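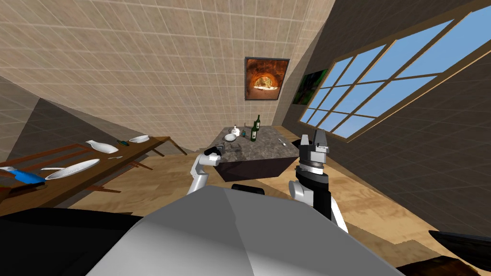

Cork taint is a problem of concentration, and Madalena Marinho has spent most of her working life measuring it. She runs the closure laboratory at Brandão, a cork supplier in Prirnville, where 121 lots were screened last season and 21 were rejected. The compound she looks for, trichloroanisole, is detectable by many drinkers at a few parts per trillion. Dark green glass, like that of the two wine bottles on the marble-patterned island top, protects a wine from light and does nothing about its closure. "People ask me about the bottle," she says. "The bottle is inert. I ask what is in the neck."

The screening method is a soak. Corks from each lot are left in a dilute alcohol solution for a day, and the liquid is then run through a gas chromatograph. Marinho prefers small groups of corks to large ones. "If you soak too many together, one bad cork is diluted by the clean ones and you pass the lot," she says. "We lost an argument about that for two years. Then a customer sent back a pallet."

The customer was Kelollow, a mid-sized bottler. Its cellar manager, Emerson Rangel, remembers the return differently. He says the wine was dull and short on fruit, with none of the damp cardboard smell that most people associate with taint. "Below the threshold you don't smell it," Rangel says. "You just think the wine is poor. That costs us more, and it is harder to prove."

Brandão now steams its granulated corks at 145 degrees before molding. Marinho is cautious about the results. Steam removes most of the compound from small granules, but penetration into a whole natural cork is slower, and too much heat changes how the cork recovers after compression. Her team tests recovery on every treated lot – diameter before, diameter after, and again the next morning.

Asked about screw caps, she does not object to them. Their liners admit oxygen at a known rate, and she considers that a fair advantage. Her own storage advice is limited to a steady temperature and no strong-smelling chemicals nearby. Bottles meant to be drunk within a few months can stand upright.

The laboratory will take on individual testing of natural corks in May, starting with a run of around 400 a day.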